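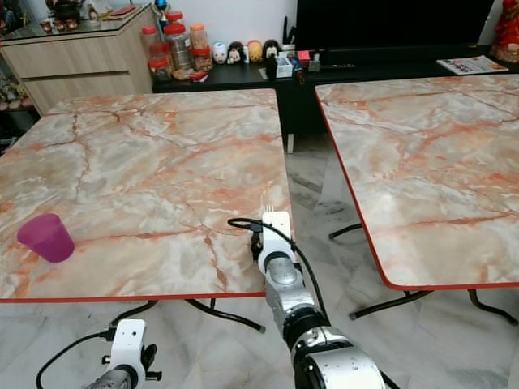 Lidier Press Safety Desk: Equipment for Reporters and Freelancers

Skaklow Source Pouch

The Skaklow is a signal-blocking pouch for journalists who carry a work phone to meetings with sources, to court or across a border. It holds one phone and a notebook up to A6. With the flap folded over twice and pressed shut, the phone inside cannot send or receive calls, messages or location data.

We started stocking it after requests from reporters whose outlets had been put on official registers and who expected to be followed or searched. It is now also issued to staff and regular contributors at the Van Rooij newsroom.

Details
Outer: black woven nylon, no logo
Lining: two layers of conductive fabric
Closure: double fold with hook-and-loop strip
Weight: 100 g
Colours: black only
Guarantee: 11 months from delivery

How to use it
Switch the phone to flight mode before it goes in. A phone left searching for a network inside the pouch will run its battery down quickly. Fold the flap twice. One fold is not enough and we have had pouches sent back as faulty for this reason alone.
Test the pouch on the first Saturday of each month. Put the phone in without flight mode, close it, wait a minute and ring it from another handset. If it rings, stop using the pouch and contact us.
Do not machine wash. Wipe the lining with a dry cloth only. Creases in the lining will shorten its life, so store it flat.

What it does not do
The pouch does not protect anything already stored on the phone. If the device is seized, the officer can take it out of the pouch and you are relying on your passcode and encryption. It also does not remove spyware. Anything recorded while the phone is inside may be sent once it is taken out again. For interviews where this matters, leave the phone elsewhere.

Marijke Hermans has written a short guide to planning a source meeting, and a printed copy goes in with every order.

Price and ordering
Single pouch: 28 euros
Pack of 5: 100 euros
Freelancers with a current press card can ask for a pouch on loan, free of charge, for a single assignment. Loans are handled by Pieter De Smet. Please give the country you are travelling to and your return month. We do not need the name of the story or of anyone you are meeting.

Orders placed before 11 am are sent the same day in a plain envelope. The sender is shown as a post box number.

Also from the desk
Skesow laptop sleeve (same lining, fits up to 14 inch, back in stock in January)
Tamper-evident bags for memory cards
Emergency contact cards, blank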